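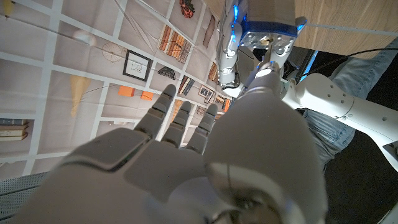 Figure 1. Three-fingered robotic hand in front of a printed backdrop.

Visitor Flow and Length of Stay in Estcombe: Project Report
Faustine Sabatier, Bastien Hervieu, Emmanuel Kioko
Supervisor: Ysaline Collet

1. Purpose
Estcombe is a harbour town with one railway station and a short summer season. The town plan assumes that most visitors arrive by train and leave the same day. We tested that assumption and looked at what separates day visitors from those who stay overnight.

2. Method
A one-page questionnaire was handed out at the station, the harbour car park and the Vilen guest house. We gave out 800 forms and received 100 usable replies. Forms with no postcode or no length of stay were left out. Answers were entered in a spreadsheet and checked by a second member of the group. The station count was repeated on a Wednesday to give a midweek figure.

3. Results
Of the 100 respondents, 80 were day visitors. Most of these came by car, which does not agree with the town plan. Overnight visitors were more likely to have booked a boat trip before travelling and to name the coast path as their main reason for coming. Spending was reported in bands and the upper band was rarely ticked, so no average is given.

4. Limits
The response rate was low. Coach parties were missed because the coach bay was closed for resurfacing during the survey. The form was in English only. Replies from the Vilen are all from overnight guests and raise that share.

5. Further work
The survey should be repeated in January, when the boats do not run. A shorter form, with the spending question moved to the end, would probably be returned more often.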